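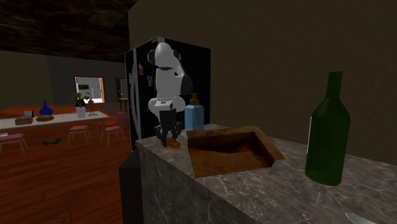 *Counter by the refrigerator, gripper down at the small orange-yellow item. Basin, green bottle and soap dispenser on the same counter.*

# Kitchen scene check, simulated arm cell

Scene: Wavthorpe kitchen, revision 37
Checked by: Ruba Salameh
Second reader: Lionel Caron
Date: Jan 15, 2025

Marks: **OK** = meets the rule. **Fix** = must be changed before the scene is released. **Note** = allowed, but read the comment.

We hold simulated cells to the same house rules as the real ones. Anything a person would have to clear off a real counter gets written up here too.

## A. Arm and mount

- [x] **A1. Arm model matches the work order.** OK. Franka Emika lettering reads correctly on the upper section. The small white text on the lower band is too small to read in the side view, so I took the model from the scene file.
- [x] **A2. Arm is fixed to its base in the scene file.** OK.
- [x] **A3. Speed cap set.** OK. Cap is 600 mm/s for free moves. The Kultance profile has its own lower value for moves near the counter and I left it alone.
- [ ] **A4. Stop command tested from every start pose.** Fix. Five of 6 start poses done. The last one would not load on my machine. Lionel to run it.

## B. Reach and clearance

- [x] **B1. No wall or large appliance inside the work zone.** Note. The refrigerator stands directly behind the arm in the first view. The planner has it as a solid block, but the block does not include the handle, which curves outward. Add the handle.
- [x] **B2. Clearance of 20 mm kept around tall items during transfer.** OK for the green bottle and the soap dispenser. Both have collision shapes that cover the neck and the pump.
- [ ] **B3. Counter edges marked as edges.** Fix. The item at the gripper in the first view is close to the left edge of the counter. A place target that close needs the edge flag turned on, and it is off in this revision. Same comment as in October.
- [x] **B4. Floor and furniture outside the reach limit.** OK. Dining table and chairs are background only. No contact shapes needed.

## C. Counter contents

- [x] **C1. Every loose item is in the object list.** Note. The spoon-like utensil near the green bottle is listed as "utensil 2". Please give it a proper name. The thin utensil on the raised counter has the same problem.
- [ ] **C2. Sharp items declared.** Fix. There is a knife on the main counter with its blade pointing toward the soap dispenser. It is in the object list as plain cutlery. Our rule is that any blade gets the sharp tag and its own keep-out zone, in simulation as well. The zone should cover the whole blade, including the end you can't see from the side view.
- [x] **C3. Glass declared.** OK. Green bottle is tagged as glass.
- [ ] **C4. Electronics declared.** Fix. The phone is lying face up close to the knife and has no tag at all. Tag it or take it out. If the task does not use it, I would take it out.
- [x] **C5. Basin has a real interior.** OK. Checked in the mesh viewer. Objects dropped into it stay in it and do not rest on an invisible lid.

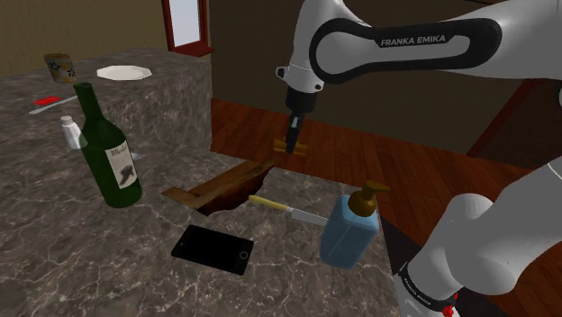
*Side view over the main counter. Knife, phone and soap dispenser, see C2 and C4. Gripper is clear of the counter items.*

## D. Views

- [x] **D1. Gripper tip visible in at least one view at all start poses.** Note. Visible in the ones I could load. The dark tip is easy to pick out against the wood floor and harder against the black refrigerator.
- [x] **D2. Arm does not hide the target for a whole move.** OK. The lower arm section takes up a lot of the right side of the side view. The other view covers for it.
- [x] **D3. Lighting within the Mägi preset.** OK. The basin interior is dark. The preset allows that.

## E. Paperwork

- [x] **E1. Change log filled in.** OK.
- [ ] **E2. Object list printed and attached.** Fix. Attached list is from the previous revision.
- [x] **E3. Name of scene owner on file.** OK. Owner is Stinex, layout group.

## Comments from second reader

B1: agree. Extend the block, do not replace it. We had trouble at Wavthorpe with a fine mesh there - the planner got slow and people switched the check off.

C2: agree, and the sharp tag should go in before anything else on this list. Do not move the knife to make the zone fit.

C4: the phone is a distractor item in the second task set, so it stays. Tag it as electronics, no contact allowed.

D1: acceptable. No change to the refrigerator color.

A4: will run the last start pose and write the result on this sheet. - L.C.

## Result

Not released. Open items: A4, B3, C2, C4, E2. The B1 and C1 notes can be closed in the same pass. Send the next revision back to Ruba with this sheet attached, and recheck sections B and C in full.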